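Testing the Flokier Bench Kit for Automatic Tube Labelling

Student project report, Myrto Economou

Why I picked this one

Our module list had a dozen project titles on it and I went straight for the one with a robot in it, which will surprise no one who has shared a lab bench with me. The job was to try out the Flokier bench kit, a package that puts an arm next to a label printer and lets the two of them get on with marking sample tubes. The department was thinking of renting one for the teaching labs, and wanted a report from somebody who would have to use it.

Labelling is dull work. Anyone who has done a summer in a lab knows the feeling of peeling the same little sticker for the whole afternoon and then finding that the last row is one number out. So I was keen from the start, and I should say so, although I have tried to be fair about the things that didn't work.

What comes with it

The kit is sold by Skurside, who also run the help desk. You get the control software, a set of rack patterns, a licence for their simulator (called Rukholm) and a printed guide. The arm itself is rented separately. I did all of my work in Rukholm, as the hardware wasn't going to reach us before the end of August and my hand-in was well before that.

I half expected the simulator to be a toy. It's much better than that! You build your room, put in the table and the equipment, choose the racks, and then write the job in short steps: go to this place, close, lift, turn, let go. Each step has its own speed setting. You can run the job at normal speed or slow it right down, and I spent far too many evenings watching it go through the same move again and again.

Setting up the job

The guide says to begin with a single tube and I would repeat that advice to anybody. My first try was a full rack, and the program stopped on the second row with an error I couldn't make sense of. (It was my rack spacing. I had typed the value from a different rack pattern.) Once I went back to one tube, things moved quickly, and I had a whole row done by the following morning.

After that I wrote a longer job and let it go round and round. In total I logged 2,641 simulated picks. The failures came mostly in two groups: picks in the corner positions, where the arm was reaching furthest, and picks made straight after a speed change. I fixed most of the first group by moving the racks closer to the arm. The second group needed an extra pause of 2 seconds after each change, which I found by plain trial and error.

For the final test I ran batches of 100 with nothing altered in between. The last 25 batches went through without a single stop, and I may have cheered out loud in the library. 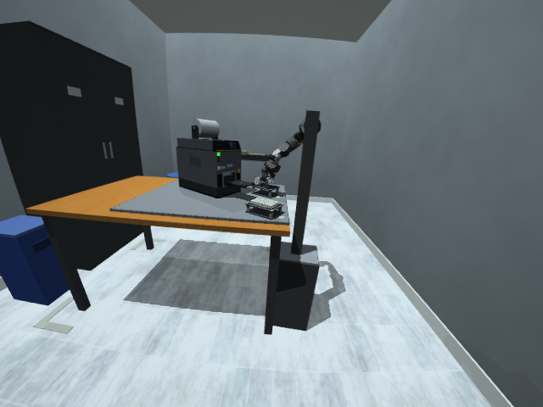

Does the arm need a camera to find the tubes?
The basic kit works from the rack pattern you load, so it goes to fixed positions and no camera is needed. Skurside offers one as an extra for people whose racks move about.

What I liked and what I didn't

The step editor is lovely. I had never programmed an arm before and I was writing useful jobs on my first afternoon. I also liked that a job saves as plain text, so my supervisor at Vaughan could read it and scribble comments next to the lines.

The error messages are poor. Most are just a code, and the list of codes is in the back of the printed guide and nowhere else. The printer settings are also hidden two menus deeper than they should be, and the program forgets your label size when you close it. I wrote to the help desk about that and got a friendly reply saying it was on their list.

The bigger limit is mine. A simulated label always sticks, and a simulated tube is never damp from the freezer. I can say the movements are sound and the job runs in the right order, but I can't say how the labels hold up, and whoever takes this on next should test that first.

Next steps

My job files and rack patterns are in the shared project folder, with the spacing values noted at the top of each one. If the rental goes ahead, start with the file called single tube, check the corner positions slowly, and keep the pauses in until you've seen the real arm do a full rack.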